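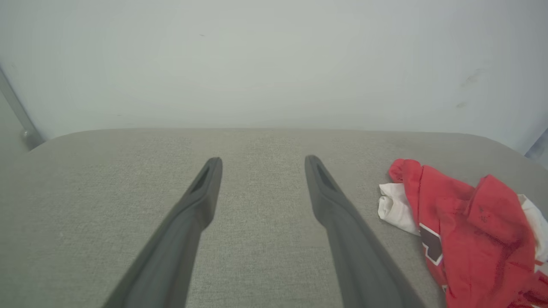 Folding arms at our laundry, what changed for the floor

Forum: Commercial Laundry and Linen > On the Floor

tubs_and_totes
Posted 6:42 am

We had the Clivo arms put in at the Cetent plant in August and a few people in the other thread asked how it's going, so I'm starting a new one.

Background for anyone who missed it. We do sports club gear, gym towels and some aged care personals out of the Baptiste Street site. Flatwork has been on a machine for years and that's not what this is. The arms are for the odd garments: jerseys, shorts, training tops, anything that comes out of the dryer in a lump. You put one on the grey padded surface and the two arms are meant to find the edges, flatten it and fold it.

There were 3 of us on garment folding on day shift. Now there are 2, and the third went over to soil sort. No one was let go. Pay is the same, but the soil side is a worse job and everyone knows it.

What I do now is feed the pad, pull off the bad folds and redo them, and fill in the log on the tablet. Plain towels it handles well. Shorts with a liner it doesn't. Anything inside out has to be fixed by hand first, and that was half the work to begin with.

Happy to answer questions if I can.

steamtunnel
Posted 7:15 am

What's the rate compared to a person? Our manager has been getting brochures from Drustis and I'd like to go in with something.

tubs_and_totes
Posted 7:31 am

Slower than me on every garment type we've tried. It keeps going through lunch though, and that's what they look at. I'm not going to post the plant's numbers on here. If you get a demo, bring your own bag of gear straight from the dryer and don't let them hand you a stack of new T-shirts.

kilojoule
Posted 8:04 am

So they took one person off, put in something slower, and now you do the redo pile on top of feeding. I don't see what's good about this for anybody on the floor. We went through the same thing with the bagger. First year it was "no one loses a job". Then people left and weren't replaced.

tubs_and_totes
Posted 8:20 am

I didn't say it was good. I said what happened.

marg_pressroom
Posted 9:48 am

I'll say something for it, kilojoule. I folded for 10 years and my right shoulder and both thumbs are gone. If something had taken even the towels off me I'd still be on the line and not in the office doing dockets. People talk about folding like it's the easy spot. Try it for a full shift with a fan blowing lint at you.

I do agree about people not being replaced. Get that in writing if you can.

Dexter Szabo
Posted 12:10 pm

I'm the maintenance lead at Baptiste Street so I see the other side of it. A few things that might help people.

The cables are the main headache. Each arm has a camera out by the gripper, so there are leads hanging where there's also loose cloth, and a drawstring will find a lead if it can. We clip them back at the start of every shift.

The pad cover wants lint rolling more often than the manual says. Towels shed, and then the cameras see fluff and the arms go after it.

Fingers are the other thing. The tips wear. When they start dropping thin fabric it's usually the tips and not the software, so check that before you ring anyone.

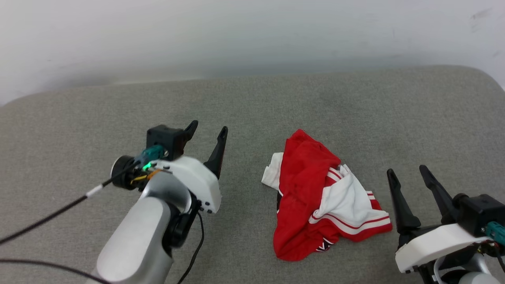 Left and right grippers open, red and white garment on the pad between them.

steamtunnel
Posted 12:26 pm

Thanks Dexter. Looks like a fair bit of wire on that left arm. Who's allowed to touch it? Can the operators clear a snag or do they have to wait for you?

Dexter Szabo
Posted 12:41 pm

Operators can stop it and lift the garment off. Anything to do with the arm or the leads is me or the other fitter. There are 2 of us across both shifts, so on nights it can sit for a while. I've asked for a third and I'm still asking.

kilojoule
Posted 12:55 pm

There you go. One less folder and they need one more fitter.

marg_pressroom
Posted 1:17 pm

And a fitter's rate is better than a folder's. Would they train one of the folders up for it? That's what I'd be pushing for if I were on that floor.

tubs_and_totes
Posted 1:36 pm

It came up at the toolbox meeting. The answer was that it needs a ticket and the plant doesn't pay for the course. I've asked what the course costs and haven't heard back.

jersey_barrier
Posted 3:02 pm

I run kit for a junior basketball club, so I'm on the customer side here. Do you tell clubs their gear is going through this? Ours came back from a different laundry folded with the numbers on the inside and I spent an evening at the kitchen table refolding the lot so the kids could find theirs.

tubs_and_totes
Posted 3:25 pm

We don't tell them, no. Numbers out is on our job card and a person checks it before it's bagged. Printed gear is one of the things it gets wrong, mostly when the print is bunched underneath and it can't tell front from back. If it matters to your club, get it written on the docket. Whoever is bagging will go by the docket.

jersey_barrier
Posted 3:33 pm

Will do. Didn't know you could ask.

nightfold
Posted 10:19 pm

Same plant as tubs, other shift. I disagree a bit with the first post. On nights I used to be on my own at the bench and the pile was the pile. Now I start the towels on the pad and do the aged care personals by hand while it runs, and those get done properly because I've got time to look at the name labels. We used to get complaints about mixed-up cardigans and I haven't had one lately.

What I don't like is the log. Every stop has to have a reason picked from a list, and "other" gets queried in the morning. I never had to account for my own stops.

tubs_and_totes
Posted 6:38 am

Fair enough, I only see days. Agree on the log. I've been putting "garment tangled" for nearly everything.

Dexter Szabo
Posted 6:50 am

Please don't do that, I'm the one who reads them. I had the fingers off an arm looking for a fault that was never there.

tubs_and_totes
Posted 6:53 am

Sorry. Will put the real ones in from today.

steamtunnel
Posted 7:20 am

Is there an option for "inside out"? That would be most of ours.

Dexter Szabo
Posted 7:44 am

No, but I'll ask Clivo to add it.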